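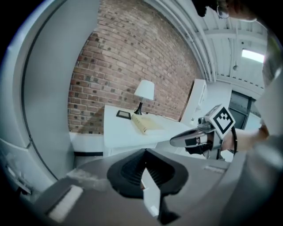 **Another checklist for hand-held grippers**

Dusar has put out its good-practice guide for people who record tasks with hand-held grippers. It runs to 183 pages. We read all of it in August, and we have doubts.

The guide has 13 sections, and the first 11 are about paperwork: who signs the session sheet, how folders are named, what color the consent form should be. Marker blocks get half a page. So do cables. Anyone who has spent a morning with a gripper in each hand will wonder who set those priorities. A loose cable can snag on a desk edge in a second, and the advice on it is to "manage cabling appropriately." Appropriately how? The guide doesn't say.

The section on rooms is a bit better. It asks crews to write down what is on the work surface before each session and to note where the windows are, and that's sensible. Then it asks for the same form again after every break, including a coffee break. Our guess is that people will copy the first form and change the time on it. A rule that invites copying gives you a thick binder and very little else.

Then there is the number. Dusar says a site should log 3,000 recordings before it can call itself "established." We looked for the reasoning and found a footnote pointing to an earlier draft, which points to a workshop at Multosum. The workshop notes aren't public. Maybe 3,000 is right. It could also be a round number somebody liked.

Worna, which sells training to go with the guide, calls it a standard. It is a guide - no standards body has adopted it, and the first page says so in small type. If a supplier tells you that you have to comply, ask to see the clause.

Parts of it are worth keeping. The page on bystanders is clear and short: tell people before you start, tell them what is recorded, and stop when they ask. The Lenz site already works this way, with a one-page sheet taped inside the door. We'd take that sheet over most of the other 182 pages.

Comments on the guide are open until the next revision. Ours will ask for the source of the 3,000, a proper section on cables and markers, and one room form per session. If you have tried the break rule for more than a week, write to us and say how it went - we'll print replies from both sides.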